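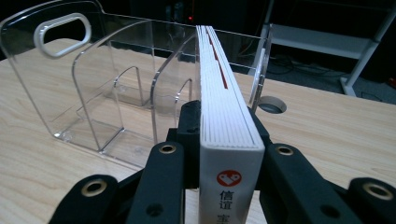 Why does the Podwood cotton lose more colour in the wash than the Sukora cotton when both were printed in the same run?
The Podwood cloth carries a heavier softener finish from the mill, and the pigment binder sits on top of it instead of gripping the fibre.

Notebook, September, 8.40 am start

Continuing the wash fastness work on printed cottons. Samples as listed on the previous page: Podwood plain weave, Sukora plain weave, and the Begović twill that came in as an offcut. All three printed with the same test chart, same pigment set, same pretreatment. Fixing on the heat press. Batch reference 1447 throughout.

Water drop test first, on unprinted pieces. Sukora soaks the drop up at once. Begović is slower but even. On Podwood the drop stands as a bead long enough to be tipped off the cloth. Repeated on a second piece from further down the roll, same result. That is the softener.

Scoured half the Podwood pieces in hot water with soda ash and a little detergent, rinsed until clear, dried flat, pressed. The drop now goes straight in. Left the other half as received for comparison. Note for whoever cuts the next lot: the cloth shrinks in the scour, more along the warp, so cut oversize and trim afterwards. I did not, and the chart runs off one edge on two pieces.
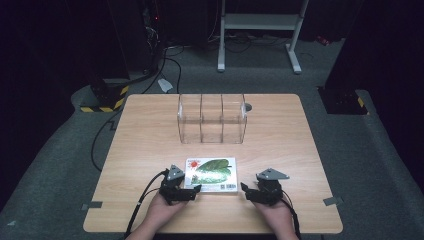
Printed the scoured and unscoured pieces back to back without changing the head height. The blacks look the same on both when fresh. The reds look a shade flatter on the scoured cloth, probably because more of the ink goes down into the yarn. Would not reprint for that alone.

Rub test, dry then wet, white cloth under finger pressure:
Unscoured Podwood – dry slight, wet poor, black and navy worst.
Scoured Podwood – dry none, wet slight.
Sukora – dry none, wet slight.
Begović twill – dry slight, wet slight, lifts along the raised lines of the weave.

The twill result is mechanical, I think. The high points take the wear and the ground is untouched. More fixing will not change it. A softer press pad might, as it would reach the valleys better, but then the high points would get less. Leave for now.

Pretreatment: we have been putting the same amount on everything. Weighed the pieces before and after and the unscoured Podwood picks up less than the others from the same spray setting, with some running off the lower edge. So part of the trouble starts before any ink goes down. Marked the spray settings sheet accordingly.

Wash test at 40 begun after lunch on one piece of each, with a white adjacent strip tacked along the long side. First cycle only. The strip against unscoured Podwood has a grey tint near the navy block. The others are clean to the eye. Needs the full set of cycles before it goes in the table.

Dreltemness asked whether the Podwood can stay in the swatch pack at the current price. With a scour it can stay, but the scour is a day of drying space that is not costed at present. Without it I would label it for cushions and wall hangings only.

To do:
Remaining wash cycles, all pieces.
Ask Podwood if they can supply the cloth scoured and unfinished.
Check press platen temperature at the back left corner, the chart is paler there on all three cloths.
More soda ash.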